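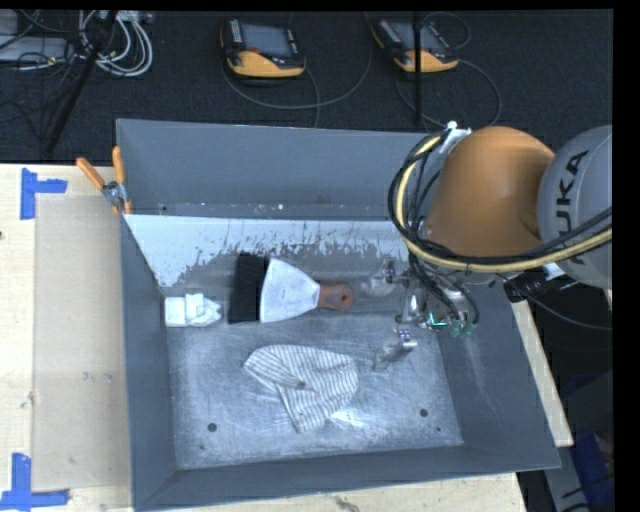
4. Vaciar, limpiar y volver a llenar la cubeta de herramientas

Si has llegado hasta aquí ya tienes la mesa Oslow montada y nivelada (apartado 3), así que toca la parte que más pereza da y que a mí, no sé por qué, me acaba gustando: dejar la cubeta metálica en condiciones. En el taller de Zostow la usamos para todo lo pequeño, desde espátulas y rascadores hasta trapos, y claro, una cubeta en la que cabe todo acaba llena de todo.

Escribo esto tal como lo hago yo. Si tu cubeta es de otra medida, los pasos te sirven igual, solo cambia cuánto trapo vas a gastar.

4.1 Lo que necesitas tener a mano

Un cepillo de cerdas blandas, de los de mano.
Dos trapos de algodón limpios, que no sean los que ya están dentro de la cubeta.
Jabón neutro y un cubo con agua templada.
Una bandeja plana o un cartón grande para ir dejando las cosas.
Guantes finos de trabajo. Los de fregar también valen, pero con rascadores de por medio prefiero algo más resistente.
Una lija fina, por si hay que repasar algún borde.

Nota: nada de estropajo metálico. El metal del fondo se raya con mirarlo y luego la suciedad se agarra a las rayas. A la mía ya no le viene de una raya más, pero si la tuya es nueva, cuídala.

4.2 Vaciar la cubeta

1. Coloca la bandeja o el cartón al lado de la cubeta, sobre la mesa. Si la mesa es de madera clara, pon papel debajo, que las manchas de grasa no salen (lo sé por experiencia, y el cerco sigue ahí).

2. Saca primero los rascadores y todo lo que tenga hoja. Cógelos siempre por el mango, nunca por la hoja, y déjalos en la bandeja con el filo mirando hacia el fondo de la mesa.

3. Saca después las piezas pequeñas, las blancas, las negras, las que sean. Si no sabes qué es una pieza, no la tires todavía. Métela en un bote aparte y espera un mes. Yo tiré una vez un tope que parecía un trozo de plástico cualquiera y estuve dos semanas con un cajón que no cerraba.

4. Deja los trapos para el final y levántalos despacio, desde una punta. Un trapo arrugado es el sitio perfecto para que se esconda un tornillo, una cuchilla suelta o la pieza que llevas todo el mes buscando.

5. Sacude el trapo encima de la propia cubeta. Lo que caiga, cae dentro y no al suelo.

Precaución: no metas la mano debajo de un trapo sin ver lo que hay. Parece una tontería hasta que te cortas.

4.3 Limpiar por dentro

1. Cepilla en seco las paredes, de arriba abajo. Como se abren hacia fuera, el polvo baja casi solo.

2. Insiste en la junta entre la pared trasera y el fondo. Ahí se quedan siempre las motas, las virutas y los granitos de lo que sea. Con el cepillo no llego bien del todo, así que le paso la esquina de un trapo enrollada en el dedo (con guante, por favor).

3. Junta lo que haya caído y recógelo con un cartoncito doblado. Si el fondo de tu cubeta tiene agujeros, mira bien qué pasa por ellos: el polvo no me preocupa, los tornillos sí.

4. Humedece un trapo en agua con jabón, escúrrelo con ganas y pásalo por el fondo en una sola dirección. He probado en círculos y queda peor, con un velo blanquecino que luego se ve en cuanto le da la luz.

5. Repite con agua sola y seca enseguida con el segundo trapo, sin dejar charquitos en las esquinas.

Nota: con agujeros en el fondo, el agua va a parar a la mesa. Usa poca. Yo la primera vez eché un buen chorro, tan contento, y tuve que levantar la cubeta a pulso con el agua saliendo por debajo.

4.4 Zonas rozadas y bordes pelados

Con el uso, el recubrimiento se va. Donde más lo notarás es en los bordes bajos de los paneles, ahí salta la capa clara y asoma el metal oscuro. No es grave para guardar herramientas, pero conviene echarle un ojo cada vez que vacíes.

1. Pasa el dedo, con guante, por el borde pelado. Si se desprenden escamas, quita con el cepillo las que estén sueltas.

2. Si notas rebaba o algo que pinche, dale dos o tres pasadas con la lija fina. Despacio y sin emocionarse — se trata de quitar el pincho y ya está.

3. Limpia el polvillo con un trapo seco.

4. Si quieres repintar, hazlo con la cubeta totalmente seca y no la llenes hasta el día siguiente. Yo repinté la mía una vez, me quedó preciosa y duró lo que duró. Desde entonces la dejo como está.

Precaución: no guardes trapos húmedos pegados a una zona sin recubrimiento. Se mancha el trapo, se mancha el metal y al final no sabes quién manchó a quién.

4.5 Limpiar las herramientas antes de devolverlas

Aquí mucha gente se salta el paso y vuelve a meterlo todo tal cual. ¡No lo hagas! Tardas un momento y la cubeta te dura limpia mucho más.

1. Rascadores anchos: quita los restos secos empujando con un trozo de madera blanda, del mango hacia el filo. Después trapo húmedo y trapo seco, por las dos caras.

2. Mira el mango. Si baila, aparta la herramienta y apúntalo. Un rascador con el mango flojo es muy traicionero.

3. Si el mango tiene agujero para colgar, límpialo también. Se llena de masilla y luego no entra en el gancho.

4. Piezas sueltas: un repaso con el trapo y a su bote.

5. Trapos: los que se pueden lavar, a lavar. Los que están tiesos de cola o de pintura, fuera. Yo les cogía cariño a los de rayas y los guardaba todos, y al final tenía media cubeta de trapos inservibles.

4.6 Volver a llenar

1. Decide qué se queda. Mi regla es sencilla: si no lo he tocado desde enero, no vuelve a la cubeta.

2. Pesa lo que vas a meter si tienes una báscula de cocina vieja. Yo procuro que los rascadores y espátulas juntos no pasen de 500 gramos, que es lo que me resulta cómodo mover cuando necesito correr la cubeta con una mano.

3. Coloca los rascadores tumbados, con el mango siempre hacia el mismo lado. El lado da igual, pero elige uno y no lo cambies.

4. Pon las piezas pequeñas en un rincón, separadas de las hojas. Si tienes una cajita con tapa, mejor todavía. La que uso es la Onyeka pequeña, que pesa 227 gramos vacía y no se vuelca.

5. Dobla los trapos en cuatro y déjalos arriba del todo o, si hay sitio, fuera de la cubeta.

6. Comprueba que ningún filo queda por encima de la pared delantera, que es por donde vas a meter la mano sin mirar.

Nota: no la llenes hasta arriba. Con una sola capa de herramientas ves de un vistazo lo que tienes. En cuanto hay dos, empiezas a revolver, y revolviendo es como se raya el fondo.

4.7 Cada cuánto

Un vaciado rápido (4.2 y 4.6) me sale una vez por semana, normalmente a última hora, cuando ya no tengo la cabeza para otra cosa. La limpieza completa la hago una vez al mes. Si trabajas con yeso o masilla, hazla más a menudo, porque ese polvo se mete en todas partes.

Para los recambios del cepillo y los ganchos de colgar, la referencia del catálogo Wunditz es la 454. Los ganchos vienen sin tornillos, cómpralos aparte. La instalación del panel de ganchos está explicada en el apartado 5.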